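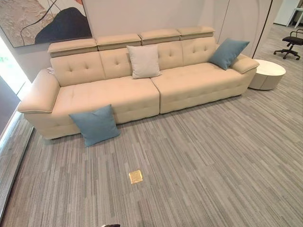 The Sitting Room Question, or: Do You Need the Gadget?

Every December the same advice goes around about getting the house ready for company, and every December it has a product attached. This year it's handheld cleaners. I have now been told by 4 separate people that my sofa can't be called clean until something with a motor has been over it.

I have my doubts. A long sofa with buttons pressed into the seats is a crumb trap, I'll give them that. Everything rolls downhill into the dimples, and whatever misses the dimples ends up in the seam between the two seats. But my mother kept one like it for decades with a damp cloth and a dry paintbrush, and people ate on it.

The claims are what get me. The leaflet for the Pakine says it lifts "88% more" dust from upholstery. More than what? An older Pakine? A person blowing on it? The Alen people don't give a number, which I liked better until I saw the price. Both come with a bag of attachments, and I would bet money that most of those live in a drawer by spring.

So I tried it the dull way first. Pillows off, shake them outside, then the brush along the piping and into each button, then the cloth. Two passes on the armrests, where hands go. The whole job took around 8 minutes, and most of the dirt came out of that one seam. Then I borrowed a handheld from Danilo Bañez and went over it all again to see what I'd missed. There was a bit of grit from way down in the seam, and not much else. On the buttons I couldn't tell any difference.

The floor is another matter. Brushing a sofa puts everything on the floor, and somebody has to deal with that. A broom won't get under a low base without a fight - mine just pushes the fluff back to the wall where it was happy to begin with.

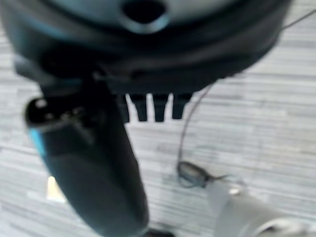

Nia Pumphrey thinks I'm being stubborn. She wrote in to say that the paintbrush is fine if you have one sofa and no dog, but she has two of each, and her Montoya has paid for itself in sore knees avoided. She also says I should never put a damp cloth on a sofa without trying it on the back first, and on that point I have no argument.

I'm still not convinced about the rest. If you have pets, maybe. If you have a plain sofa and a free quarter of an hour, try the brush before you buy anything, and borrow before you buy after that. Danilo says his can go out again once I return the charger.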